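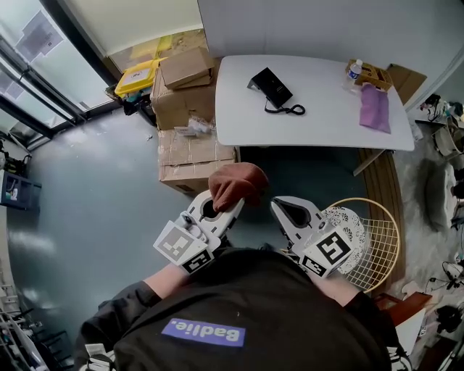 The telephone table, with the lavender cloth at one end.

The Procedure for Vacating Premises

Under clause 44 of the Wimwood tenancy, the outgoing occupant was required to leave the telephone until last. Jinlong Li had read the clause twice and considered it sound. A firm that could still be telephoned had not yet closed.

The cartons were to be stacked, the bin labelled and the cloths folded. Cloths were entered in the register under Sundries, between string and doilies, and each was to be inspected for colour and wear. The lavender one presented a difficulty. It had belonged to the late Mrs Coltard, who had laid it on that table every morning, and the register made no provision for it.

He wrote to Head Office for guidance. Head Office replied that the matter had been referred to Coşkun, and that a response could be expected within 48 hours.

At 4 o'clock the telephone rang. A woman wished to know whether the office was still open.

"Until the end of October," he said - and took up his pen to record the call.

She asked if he would kindly leave the cloth where it was.

Contact the editors | © Jurnureo Quarterly | Back to top

40 shares | 4 comments

Related stories
The Coltard Inventory
A Notice to All Lodgers
Wimwood in Winter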